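Home Tickets Stock Deliveries Help Log out

Ticket 306: Nested baskets stuck / handles catching / wrong size on shelf labels
Opened by: Tyra Tveit, Drutthorpe shop
Assigned to: Hagos Kumsa, stockroom
Copied to: Alina Căpraru, Vernon Paquette
Opened: May 28, 2019
Priority: normal
Status: closed

Report from Tyra

We have had the woven baskets in the Toma range on the shelf since April and there are three problems with them which I think are connected.

First, they come out of the carton nested and some of them will not come apart. Alby had one pair on the floor with his foot on the bottom one and still could not shift it. We have put that pair aside behind the till.

Second, the looped handles on the dark ones catch on whatever is next to them. When a customer pulls one off the shelf the next one comes too. One came down on a Saturday and knocked over the candle display.

Third, the shelf label says medium for the dark and medium for the tan, but they are not the same size. The dark one goes inside the tan one. A customer bought two dark and two tan to go in a bookcase and brought the tan ones back as they did not fit the gap. I refunded her.

Can someone tell me whether we have been sent the wrong ones, and how we are meant to get them apart?

Reply from Hagos

Thanks Tyra. Some questions before I go through the stock here.

Is it always a dark one stuck in a tan one, or do you also get dark in dark? Are the stuck ones from the top of the carton or the bottom? Is there any paper between them? And what does the swing ticket say on the tan one, not the shelf label?

Reply from Tyra

Dark in dark does not happen, they sit on top of each other and the handles stop them going down. It is only dark in tan. The stuck ones were at the bottom of the carton. No paper that we found, but Alby unpacked the first carton and he may have thrown it away. The swing ticket on the tan says L. The shelf label says medium.

Reply from Alby Goodwin

There was no paper in the one I did. There was a sheet of card on top and nothing in between.

Reply from Hagos

Right. I have opened two cartons here, one from the April delivery and one from the delivery after it.

April carton: no paper between the baskets. Packed as pairs, dark in tan, pairs stacked. Bottom pair stuck, second from bottom stiff but came apart by hand. The rest lifted out.

Later carton: one sheet of tissue in each pair. All came apart with no trouble.

So the sticking is down to the packing and the weight on top. The baskets themselves are all right. The tissue seems to be something the supplier started doing without telling us. I have asked Vernon to find out.

On the size, the tan is a large and the dark is a medium. That is how they were ordered. The shelf label is wrong and I will come to that further down.

Reply from Vernon Paquette

Spoke to Datlow, who do the packing. They had complaints from another shop and added tissue. They did not think to let us know. Anything from the first delivery will be without it. They will credit any that are damaged if we send a list, but they want the carton number for each one, and I doubt we have kept those.

Reply from Tyra

We have not kept those.

Reply from Vernon Paquette

I will ask them to take the delivery note number instead.

Things tried on the stuck pair

Hagos asked for these to be written down so that the Bikville shop does not have to go through it all again.

1. Pulling straight up by the two handles of the dark basket. Do not do this. The handles are a bent strand and they started to stretch where they join the wall. One on our stuck pair is now longer than the other.

2. Foot on the tan basket, pulling the dark one by the rim. No movement. It also flattened the rim of the tan one on one side.

3. Turning the pair upside down and tapping the base of the tan basket on a table. Moved a little at one end and then stopped.

4. Sliding a plastic ruler down between the two walls and working along. This was better. The ruler goes down easily at the corners and sticks in the middle of the long sides.

5. Leaving the pair overnight with nothing on top. No difference that we could tell.

6. Ruler again, this time all the way round, then upside down with one person holding the tan rim and the other pushing the dark base through the gaps in the weave with two fingers. Came apart. Alby held, I pushed.

The dark basket from that pair has the one stretched handle. The tan one has a flat place on the rim but will sell as marked down.

Tyra

Reply from Alina Căpraru

Could we use something other than fingers for number 6? I would not want anyone pushing hard at the weave and getting a hand stuck. The handle of a wooden spoon would do. Also please do not use the metal ruler from the cutting table. The strands are smooth but they will mark if you drag an edge along them, and on the dark ones it shows as a grey line that does not rub off. We had that in Bikville on the tray range.

Reply from Tyra

It was a plastic ruler. I have told Alby about the spoon.

Shelf labels

Hagos again. I have looked at how the labels were made. The range was set up as one product with two colours, so both colours took the size from the dark one. It should have been two products. I have now split them.

Dark: Toma basket, medium.
Tan: Toma basket, large.

Please take down both old labels and print new ones from the stock page. If the old name still comes up, log out and back in. The price for the tan does not change. Five of the tan baskets were booked in as medium at Drutthorpe and I have moved them across, so your count may look wrong until tomorrow morning.

Tyra, could you also check the window? The card in the window was printed from the same list.

Reply from Tyra

Window card changed. Shelf labels changed. The stock page showed the old name twice and then the right one.

Shelf display

Alina asked how we should put them out, seeing that the handles are the cause of the second problem. We tried a few ways in the stockroom and settled on the one below.

1. Take every pair apart when it comes in. Keep the tissue if there is any and throw away the top card.

2. Check both handles on each dark basket. They should stand out at the short ends and be about level with each other. If one has been pushed flat against the wall, bend it back gently with your thumb.

3. Put one pair out for show, dark inside tan, so people can see that the one fits in the other. Do not push it down. Let it sit in there under its own weight with the tan wall still showing at the front. 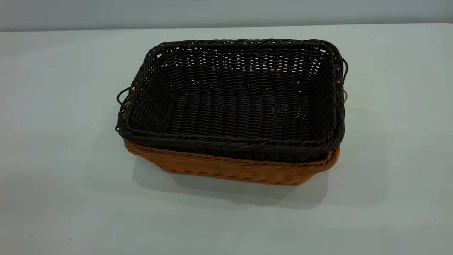

4. Stand the remaining dark baskets in a row with the long sides together and the handles pointing to the front and back of the shelf. Placed like this they do not hook each other. If they are put end to end the loops meet and you are back to the candle problem.

5. Put the tan baskets on the shelf below, in a row with a gap between each one. Do not nest them with anything.

6. Nothing goes inside the show pair. We had rolled hand towels in it for a while and the weight was enough to make it stiff by the evening.

7. Lift the show pair apart once a day when you do the dusting, and put it back.

Reply from Alby Goodwin

On number 7, can it be whoever opens? If it says once a day and does not say who, it will not get done.

Reply from Tyra

Yes, whoever opens.

Cleaning

Vernon asked about this while the ticket was open so I am putting it here. Dust collects in the ribbed bottom of the dark ones and shows more than it does on the tan. A dry paintbrush gets it out. A damp cloth catches under the braid on the rim. Please do not use the glass spray, it leaves a bloom.

Customers who have already bought

Alina has agreed that anyone who bought a tan one as a medium can bring it back with or without the receipt. If they want to know what size gap they need, measure one in the shop with them there. Do not read it off the old label. Anyone who rings up with a stuck pair should be told the ruler method, plastic only, and not to pull on the handles. If that does not work they can bring the pair in and we will do it.

Reply from Vernon Paquette

Datlow have accepted the delivery note number. Credit agreed for the one with the stretched handle and half on the one with the flat rim. They have also confirmed tissue in every pair from now on. If a carton turns up without it, please tell me before you unpack the rest of that delivery.

Reply from Hagos

Closing this. Bikville have been sent the shelf steps and the list of things tried. Tyra, if you get another stuck pair from the April stock, open a new ticket and put 306 in the first line.

Reply from Tyra

Will do. The pair behind the till has gone out on the marked-down table.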